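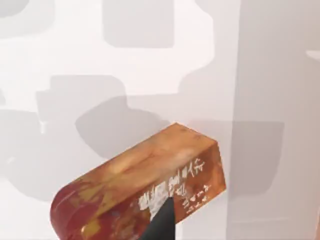

*Render: Telma Palma / Mistico sim*

January 16, 2025

So I finally have a result I'm happy to show people! If you've been reading along, you know I've spent most of the winter teaching a simulated gripper to turn objects in place, and that it's been a slog.

The stone block is my favorite of the test objects (Telma did the textures, and I could stare at all that orange and red veining for hours). It's also mean. Our pose tracker kept getting lost on the streaky parts, so it would decide the block had rolled when it hadn't, and then the policy would "fix" it and drop the thing.

What changed is pretty small. Tihomir suggested we stop giving the tracker one best guess and let it carry 3 of them, then have the finger make a tiny nudge whenever they disagree. One nudge is usually enough to throw out the bad guesses. We ran 1247 trials over the break, and the block stayed in the grip for 718 of them. Before the change we were losing way more than we kept, so yes, I did a lap around the kitchen.

The white writing on the side helps too, I think, even smeared like that. I want to rerun everything with a blank side face and see how far the number falls. Lumturie's bet is "a lot."

Still broken: the nudge is slow, and 2 of the seeds never learned to use it. I'm digging into those logs next, and I'll post the plots once the labels are readable.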